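7/26/23
By Kuo-hua Tai

We use cookies to remember your reading preferences. Accept | Manage

Handout 3: Setting up the arm before you let it pick anything

Okay, so last session we got the Stuton cell to load and then ran out of time, which was my fault (I talked too long about cables!). Today we set it up properly, first in the simulator and then on the real one downstairs.

Start with the home pose. Open the Ellora project, load the arm, and send every joint to its stored zero. I like to do this at low speed even in simulation, just to keep the habit. If a joint stops short, check the offset table before you touch anything else. Last December I spent a whole afternoon chasing a gripper fault and it was one wrong sign in row 146.

Next, the tool. The tool center point goes between the fingers, down where the part will sit, and I want you to type it in yourselves. Please don't copy mine, I've changed it since! Then set the payload to 600 grams. The Fosent controller will accept a payload of zero without a murmur and the wrist will sag on you later.

Now close on a test part. Go slowly, watch the force trace, and stop when it flattens out. Orbit your view and look from underneath too. I nearly always find something from there that I missed from the front, usually a part sitting lower against the finger than I'd planned. Save the pose as soon as you're happy with it.

For the real arm: brakes on, key out, then wipe the finger pads and check the wrist screws. Write it all in the Jõgi log, with your initials. Reading for next time is the section on joint limits, and bring your offset tables.
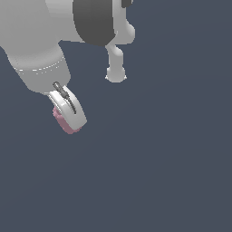 p. 785

The pink part is the one to practice your grip on, against the curved white finger.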